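4.3 Setting monthly online time limits

The Varkell router records how long each household profile is connected to the internet. This section explains how to set a monthly allowance and read the usage report. You need the administrator password and firmware version 11 or later.

Note: Time is counted per profile. Two devices used together under one profile are counted once.

1. Connect a computer to the router by cable or Wi-Fi and open the Varkell control page.
2. Enter the administrator password and select Sign in.
3. Select Household, then Profiles.
4. Choose a profile, or select Add to create one. A name may have up to 30 characters.
5. Select Devices and tick each device to be counted under this profile.
6. Open the Time tab and enter the monthly allowance in hours. The factory setting is 177.
7. Choose what happens when the allowance is used up:
Warn: a message is shown and the connection stays on.
Pause: the connection stops until the next month begins.
8. Select Save. The router applies the change without restarting.

Caution: Do not choose Pause for a profile that includes an alarm, a door lock or a telephone adapter. These devices will lose their connection with everything else in the profile.

4.4 Reading the usage report

1. Select Household, then Reports.
2. Choose a profile and a month.
3. To save a copy, select Export. The file opens in any spreadsheet program.

The router keeps reports for 14 months. Older reports are deleted at the start of each month. The report for December becomes available when the router's clock passes midnight on the last day.
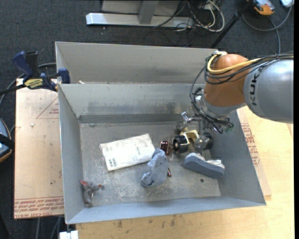

4. To clear a report, select Reset and enter the administrator password again. A cleared report cannot be restored.

Note: Background updates are counted as online time. To leave them out, open the Time tab and untick Count idle traffic. The change applies to new records only.

If a report shows no hours, check that the device is still ticked under Devices. Some phones change their network address and appear as new devices. See section 4.6.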